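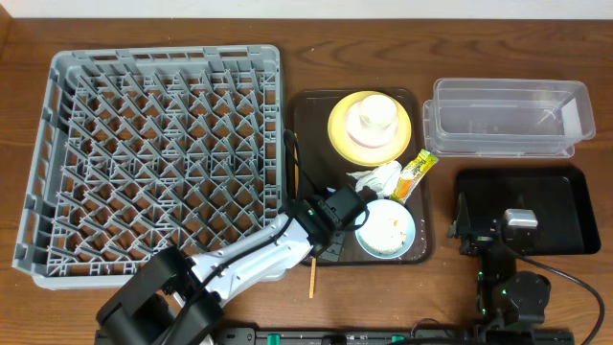 Dish rack

A dish rack (also dish drainer, draining rack or plate rack) is a frame or tray in which washed crockery, glasses and cutlery are placed to dry in the air. It is usually kept beside the kitchen sink, on a draining board or on a worktop, and holds each item apart from its neighbours so that water can run off and air can pass between them.

Design

Most dish racks consist of an open base, a raised rim and a set of upright or slanted dividers. Plates are stood on edge between the dividers, while cups and bowls are placed upside down on the base or over the tops of the pegs. Slots in the rim and sides let air through and may also serve as handholds. Many models come with a separate drip tray, sometimes with a spout that empties into the sink. Cutlery is held in a removable basket or in a narrow compartment along one side.

Plate spacing varies. Racks meant for flat dinner plates have narrow gaps, and deep bowls will not sit properly in them. Peg racks, in which short pegs are set out in staggered rows, are less particular about the shape of the dish but give less support to large plates.

Materials

Wooden racks, commonly beech, are light and kind to china, but darken and may grow mould if they stay damp. Coated wire is cheap and common. Its usual fault is rust, which begins where the coating has chipped at the feet or the tips of the wires. Stainless steel lasts longer and costs more. Moulded plastic racks do not rust and are quiet in use, though they can become brittle with age and collect limescale in the corners.

Types

Worktop racks are the most widespread. Two-tier racks put plates above and cups below, or the reverse, and suit small kitchens. Over-sink racks rest on the edges of the basin and drain straight into it. Wall-mounted plate racks can be used for storage as well as drying. In some countries the rack is built into a cupboard above the sink, with an open bottom.

Among plastic racks, the Zilasus peg rack was sold in a single size and took plates up to 196 mm across in its lower rows. Cerum produced a folding rack with a first run of 2,000. The Obeidat rack, a wire model, weighed 741 g without its cutlery basket.

Use

Dishes are normally scraped before washing. Paper tissues, food wrappers and other rubbish are taken off the serving tray first, and stacked plates and cups are separated. Glasses are often washed first and greasy pans last. In the rack, large plates go to the back or to one end, where they do not shade smaller pieces. Cups with a deep foot ring hold a little water when turned over and may need wiping.

Cleaning

The rack itself needs regular washing. Slime forms under the feet and in the drip tray, and limescale can be loosened with white vinegar or citric acid. Some plastic racks can go in a dishwasher if the maker allows it.

See also

Draining board
Dishwasher
Serving tray
Tea towel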